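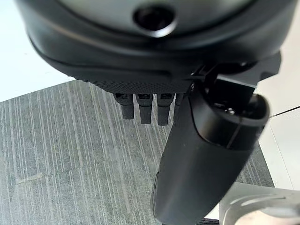 One of the robot's hands, seen from its wrist camera during the open day.

Valtia opened its Treveten test kitchen to visitors in January to show how its two-armed Memon robot is being prepared for household work. The company welcomed 135 guests over the day, with doors open from 10 a.m.

Visitors watched in small groups and were able to follow the work on screens carrying the robot's own camera views. Valtia's engineers took questions between runs. 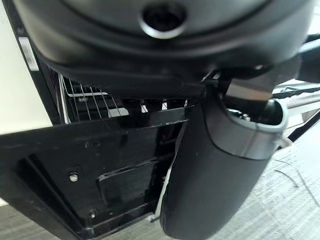 Rania Chamoun wanted to know how a robot copes when its own hand blocks much of the view, and said she would have liked a longer session on that point. Valtia said the head camera covers part of the gap – the wrist view matters most close to an object.

The kitchen has a sink, a counter and a dishwasher, and the daily program is built on the jobs that go with them. Kitstead, which supplies training software for the project, joined the afternoon talk.

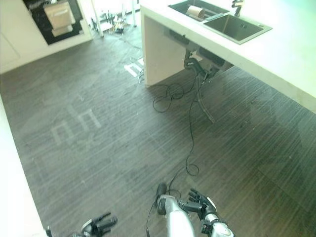

Valtia plans 49 further sessions at Treveten this year. Most are reserved for partner firms, and 2 will be open to the public. Each lasts 90 minutes and is free, but places must be booked through the Valtia visitor desk. 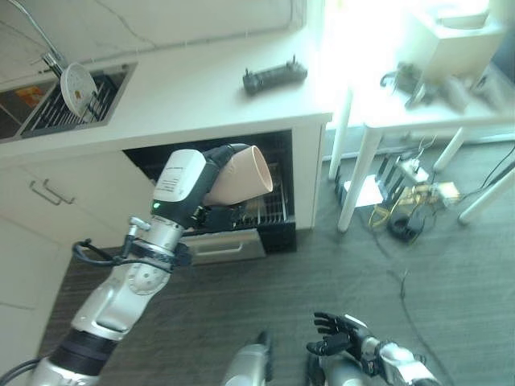
Memon holding a pale pink cup at the open dishwasher.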